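Inicio de la convocatoria

Convocatoria de participación: revisión independiente de incidencias de agarre en cocinas simuladas

La Unidad de Seguridad en Robótica Doméstica de Sison abre el plazo para seleccionar a 25 participantes que colaborarán en la revisión de los episodios registrados durante la última campaña de ensayos del controlador Willimix. La colaboración se desarrollará en enero, a distancia, y será remunerada.

Antecedentes

En el transcurso de dicha campaña se ejecutaron 748 episodios de manipulación de vajilla en entorno simulado. El sistema de supervisión dio por válidos varios episodios en los que la pinza había soltado el recipiente antes de alcanzar la posición de destino. El fallo se localizó en la señal de contacto: el controlador mantenía el estado «objeto sujeto» después de la apertura de los dedos y, en consecuencia, no activaba la parada de protección. La dirección técnica suspendió el traslado del controlador a los brazos físicos del laboratorio de Urnero, suspensión que continúa vigente.

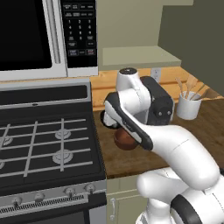 El informe preliminar, firmado por Sabine Kettler, recomienda que la totalidad de los episodios sea examinada por personas ajenas al equipo de desarrollo. Se pretende determinar en qué instante se pierde el agarre, si el brazo invade zonas restringidas (en particular, la superficie de cocción) y si la etiqueta automática coincide con lo observado.

Funciones

Cada participante revisará las secuencias que se le asignen, anotará el instante de toda pérdida de sujeción, contacto imprevisto o parada tardía, y cumplimentará la ficha normalizada. Los casos dudosos se remitirán a una segunda revisión. Se celebrarán 3 sesiones conjuntas por videoconferencia, de asistencia obligatoria.

Requisitos

Podrán presentarse personas mayores de edad con dominio del español escrito y conexión estable a internet. No se exige titulación en ingeniería. Se valorará la experiencia en prevención de riesgos, hostelería, mantenimiento industrial o anotación de vídeo. Quedan excluidos los empleados de Sison y de Dostier, empresa suministradora de la pinza, así como quienes hayan participado en el desarrollo de Willimix.

Presentación de solicitudes

Las candidaturas se dirigirán a Gaétan McIntyre, responsable de la convocatoria, mediante el formulario de esta página. Deberán incluir currículum, declaración de ausencia de conflicto de intereses y una carta de motivación de una página. Las personas preseleccionadas realizarán una prueba práctica con 9 secuencias. La resolución se comunicará por correo electrónico.

Los participantes firmarán un compromiso de confidencialidad. El informe final será público.

Comentarios

Marisol_P: ¿La prueba práctica se hace en directo o se puede entregar más tarde?

Unidad de Seguridad (Sison): Se entrega en diferido. Las instrucciones se envían con la preselección.

tecnico_jubilado: Trabajé años con pinzas neumáticas y este fallo del estado «sujeto» me suena mucho. Me apunto.

R. Olmedo: ¿Se puede solicitar desde fuera del país?

Este sitio utiliza cookies propias y de terceros. Aceptar | Rechazar | Configurar

© Sison. Contacto | Aviso legal | Volver arriba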